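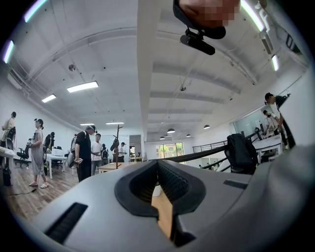

Presupuesto de equipos para el segundo semestre: qué se compra, qué espera y qué se alquila

El plan de equipos del grupo de manipulación quedó cerrado el viernes, después de dos rondas de revisión. Resumimos lo que afecta a quienes trabajan en la sala grande y a quienes tienen que pasar pedidos antes de que acabe el plazo.

La partida principal es la de pinzas de mano. Hasta ahora hemos trabajado con las tres unidades que montó Sem Nijs, y el cuello de botella es conocido: cuando una está en reparación, las sesiones se acortan o se aplazan. El plan prevé la compra de 14 pinzas completas al proveedor Trimari, en dos entregas. La primera cubre las sesiones ya programadas y la segunda queda condicionada a que las unidades recibidas pasen la revisión de entrada. Si el juego mecánico de los dedos supera lo acordado en el pliego, la segunda entrega se detiene sin penalización.

El precio unitario que se aprobó es de 184 euros para el cuerpo y los dedos, sin cámara ni soporte. Conviene no usar esa cifra como coste por puesto. Yaa Quaye ha preparado una hoja con el coste completo, que incluye cámara, tarjeta, baterías, correa, caja de transporte y las horas de montaje y calibración. Las horas pesan más de lo que se había calculado el año pasado, cuando el montaje se cargaba a gastos generales y no aparecía en ninguna línea. A partir de ahora cada proyecto imputa las suyas.

Dedos y recambios

Los dedos son la pieza que más se gasta y la que peor se ha presupuestado. En la última revisión se pidieron recambios con cargo a tres proyectos distintos, con medidas que no coincidían entre sí. Para evitarlo habrá un solo pedido de recambios por semestre, que tramitará Esi Atinga. Las solicitudes tienen que indicar el modelo de pinza, el tipo de dedo y la cantidad. Las que lleguen sin modelo se devolverán.

Quien necesite una geometría especial puede seguir fabricándola en el taller, siempre que el encaje con el cuerpo sea el estándar. Los encajes modificados dejan la pinza inservible para los demás y no se financiarán con la partida común.

Cámaras

La compra de cámaras se aplaza a octubre. Hay dos ofertas sobre la mesa, la de Kenum y la de Fledon, y no son comparables tal como han llegado: una incluye el soporte y la garantía ampliada, la otra da el precio de la cámara sola. Liesbeth Meijer ha pedido a ambas empresas que desglosen la oferta en los mismos conceptos. Mientras tanto se usarán las cámaras actuales y, si hace falta alguna más para una sesión larga, se alquilará por días. El alquiler debe pedirse con dos semanas de antelación y no puede superar el importe que cada proyecto tenga asignado a material fungible.

Brazo robótico

El brazo que se había solicitado para reproducir las tareas registradas queda fuera de este presupuesto. La cifra de compra era asumible, pero la solicitud no contemplaba la base, el vallado, la evaluación de riesgos ni el contrato de mantenimiento, y con esos conceptos el total casi se duplicaba. Sem Van Dijk presentará una versión revisada con dos escenarios, compra y arrendamiento a tres años. El proyecto Zakaria, que depende del brazo para su segunda fase, mantiene su calendario sin cambios hasta que se conozca la decisión.

Espacio y almacenamiento

Se aprueba también una cantidad pequeña para ordenar el material en la sala: un armario con llave para pinzas y cámaras, regletas de carga y canaleta para los cables. El armario se comprará antes de la primera entrega de Trimari. Las pinzas se retirarán y devolverán con firma, y cada una llevará un número que servirá para anotar reparaciones y horas de uso. Con ese registro se preparará el presupuesto del año que viene, que esta vez ha tenido que hacerse en buena parte con estimaciones.

En almacenamiento de datos no hay gasto nuevo. Los discos actuales bastan para las sesiones previstas si se borran las copias duplicadas, tarea que corresponde a cada responsable de proyecto.

Pedidos y plazos

Las solicitudes de recambios se envían a Esi Atinga con el formulario habitual. Las dudas sobre imputación de horas, a Yaa Quaye. Los pedidos que ya estaban firmados antes del cierre del plan siguen su curso y no hay que volver a presentarlos. Los que estaban en borrador, sí, con la hoja de coste completo adjunta.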